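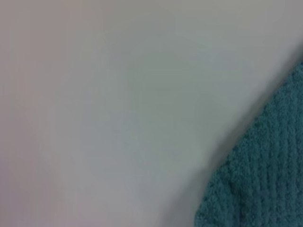 Celina Pietrzak wrote in to ask why her bath towels smell sour an hour after she takes them off the shelf, even though she washes them every week and uses plenty of detergent. She has tried scent beads and a second rinse, and neither helped for long.

The detergent is the first thing to cut. Too much of it stays in the loops, holds on to body oil and gives the smell somewhere to live. Two tablespoons is plenty for a normal load of towels. With hard water you may need three.

## Stripping out the old buildup

Do this once, then go back to ordinary washing.

1. Run the towels through a hot wash with one cup of white vinegar and no detergent.
2. Run them again, hot, with half a cup of baking soda. Keep the two apart – mixed together they cancel each other out.
3. Dry them right away, all the way through, seams included.

Never use vinegar in the same load as chlorine bleach. Check the care label before a hot wash, especially on dark colors, and wash anything new by itself the first time.

## Regular washing

- Fill the drum two-thirds full at most.
- Skip fabric softener. It coats the cotton and the towel stops soaking up water.
- Shake each towel hard before it goes in the dryer and again when it comes out.
- Kitchen towels go in their own load. Grease moves from one to the other.
- Leave the washer door open between loads and wipe the rubber seal.

## Drying between uses

A towel folded in half over a bar dries slowly in the middle. Spread it flat if the bar is long enough. Hooks are fine for hand towels but poor for bath sheets, which bunch up at the top.

Washcloths should be wrung out and hung after every use. I change mine every day and bath towels after three or four uses. In February, with the windows shut, I go down to three.

## Storage

Don't put towels away warm. Let them sit out for half an hour first, then fold. Put the clean stack at the bottom of the pile and take from the top, so they all get used. If the closet itself smells musty, empty it, wipe the shelves with a damp cloth and leave the door open for a day.

Towels that still smell after two rounds of stripping are probably worn out. Cut them up for rags. Hem the edges if you want them to last – a plain zigzag stitch holds well enough for cleaning the car or the floor.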